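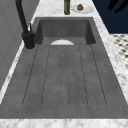
SIM CHECKS / KITCHEN SCENE

Mododstead shared workshop, bench arm build
Checklist rev 17. Complete before any trajectory goes to the real arm.
Checked by: Vendula Vaněk
Second check: Noel Ocampo

1. Collision mesh loaded for sink, drainboard and counter. OK
Comment: Drainboard grooves are visual only. Contact uses a flat plane.

2. Faucet included as a keep-out volume. OK
Comment: Spout and lever are separate bodies. Keep both.

3. Wall cabinet frame, shelf and door handle in the collision set. OK
Comment: Handle was missing in rev 16. Added by Lachlan.
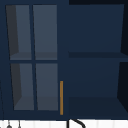 Wall cabinet: glass door at left, open compartment at right.

4. Door hinge limits set in the model. OPEN
Comment: Limits still at default. No door-opening runs until entered.

5. Glass treated as solid by the planner. OK
Comment: Planned 144 reaches toward the panes. All rejected.

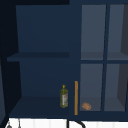 6. Object masses entered. FAIL
Comment: Bottle is set to 263 g, full and empty alike. Needs two entries. Aaliyah to fix.

7. Joint speed cap active. OK

8. Emergency stop halts sim and motor driver together. OK
Comment: Test with motor power on and the arm clamped.

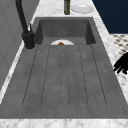
9. Gripper clearance to counter logged at every step. OK
Comment: Log stops at 2496 lines. Split longer runs.

Hold on hardware until items 4 and 6 are closed.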